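**15/10/2020**

1/ A thread about the odds-and-ends bin. Every household has one. Ours is a grey metal thing with no lid and no purpose, and this morning I was told it had until the end of the month.

2/ By "told" I mean Yamuna Warrier, with whom I share a lease and a recycling rota, left a note on the kettle. The note said "BIN??" and was underlined with some force.

3/ In my defence, the bin began life with principles. It was for things that were On Their Way Somewhere. To the tip, to the charity shop, to the friend who left them here in June.

4/ Nothing in it has ever been on its way anywhere. It is a departure lounge at an airport with no planes.

5/ I did try a system once. I bought a set of 32 drawer labels from Stindel and a little notebook to go with them. We own four drawers. The labels are now in a drawer, unlabelled.

6/ So, the plastics. I have strong feelings about picnic cups. You buy them for one afternoon in a field and then they outlive your sofa. They don't stack with the other cups, they don't stack with each other if one's been near a hot tap, and they roll. 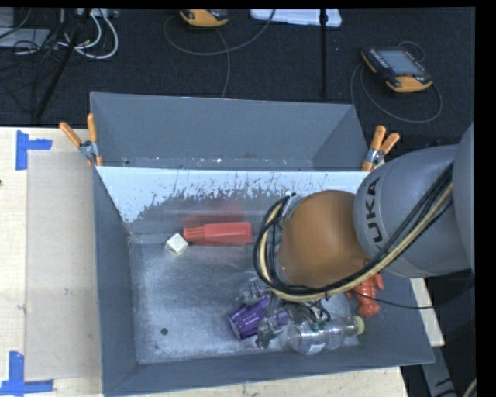
7/ And because they roll, you end up storing them lying down, at which point they take up the space of a small dog.

8/ I put this to Washington Coutinho, who runs the swap table on Poden Street and has views on everything. He said the swap table has not accepted a plastic cup for 15 months and would not be starting with mine.

9/ He would, however, take toys. Any toys. Toys go in minutes, apparently, even the ones where you can't tell which end is the front.

10/ This is useful, as I have never bought a toy in my adult life and there is always at least one in the bin. I think they arrive the way wasps do.

11/ Bottles are simpler. A clear plastic bottle with its cap on is either recycling or "a perfectly good bottle", depending on which of us is holding it.

12/ Yamuna is firmly in the perfectly-good-bottle camp. She once kept one for a whole train journey to Skesuvo and back and refilled it at both ends. I've heard this story perhaps 300 times and the bottle gets braver in every one.

13/ Caps on or caps off, by the way? Our council leaflet says on. The sticker on the actual recycling box says off. I have been alternating, to be fair to both.

14/ Someone's asked why I don't just tip the lot into a bag and be done with it. Hello, yes, I have met bags. We have a bag of bags.

15/ The plan, then. Toys to Washington. Bottles in the recycling unless claimed by teatime. Cups back to the picnic box, which I'll have to find. It's either under the stairs or behind the Georgiev heater that we also aren't discussing.

16/ Anything red and unidentified goes on the windowsill for a week. If it's missed, somebody will shout.

17/ Update — I have shown Yamuna the plan. She read all of it and asked what happens to the bin itself.

18/ I said it would be handy to keep it. For things on their way somewhere.

19/ There is a second note on the kettle.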